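4. Equipment Planning and Cost

4.1 Starting point

The budget for the cloth-handling cell was set before the tasks were. We had money for one arm, one gripper and a set of cameras, and a line for spare parts that was carried over from an older project on rigid objects. That line turned out to be too small. Rigid parts wear out a gripper slowly and in places one can predict. Fabric work wears out the tips, and the tips are the part we had planned for least.

We compared two grippers. The Drernel unit has wide padded fingers and a long stroke. The Feromell unit has narrow jaws, a shorter stroke and tips that can be changed with a hex key. The Drernel was the cheaper of the two once its mounting plate was counted, and it was first on our list until the trial loans. On the loan units, operators picking a single layer from a folded item did better with narrow jaws, and the wide pads tended to take up two layers at once. We bought the Feromell.

4.2 Wrist camera

The camera at the wrist was treated as an optional item in the first draft of the budget. Rawiri Treloar, who ran the cell, asked for it to be moved to the required list after the loan period. His argument was that the overhead view gives the outline of a cloth but says little about the moment of contact, and contact is where most of our grasps are decided. A fold can hide behind the fingers in the overhead view for the whole pick. Figure 3 shows the wrist view during a grasp. 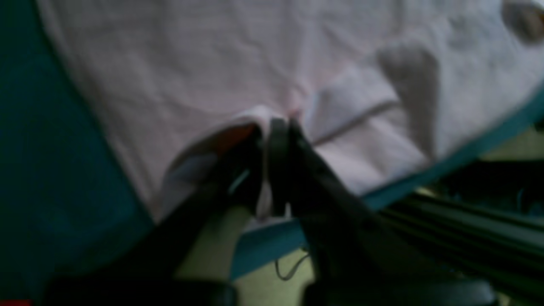

Figure 3. Wrist camera view of the jaw tips closed on a pale pink cloth over a dark teal surface.

The cost of the camera itself was small. The cost of fitting it was not. The bracket had to be made in-house, the cable had to be rerouted twice, and each change meant a new calibration. We now budget 3 working days for any change at the wrist, whether or not the part looks simple, and we have not yet regretted it. Groups buying a camera and gripper from different suppliers should ask for the bolt pattern in writing before either order goes out.

Focus is a second point. A small fixed-focus camera this close to the fingers gives a soft picture, and fine weave is often lost. We looked at a sharper unit from Clorkora but did not buy it. It was heavier, and the added weight would have used up payload that we wanted to keep for wet items later on. For grasp labeling, the softer view has been good enough. For stain or defect inspection it would not be.

4.3 Tips, lighting and cloth

Tip sets are ordered from Doolan in packs of 80. We change a set after every 500 grasps, a figure chosen for bookkeeping and not from a wear study. Some sets could surely go longer. The fixed interval lets us place orders at the start of a quarter, and the lab has not had to stop work for lack of tips.

Lighting was left out of the budget altogether. We used the room lights for the first sessions, and the wrist view came out dim on the gripper side, with pale fabric much brighter than the fingers. A pair of diffuse panels has been added to next year's request. We would advise others to put lighting in the same order as the cameras – it is hard to get a small purchase approved by itself.

The cloth set holds 39 items, bought second-hand or donated. Pale, plain items make up a good share of it, and they are the ones on which a fold edge is hardest to find. Replacement is cheap, but each new item has to be weighed, measured and entered in the item list before use, and that time should be charged to the project and not absorbed by whoever is free.

Prices behind this section were last checked on Mar 10, 2024. Shipping and import fees are left out, as they depend too much on the site.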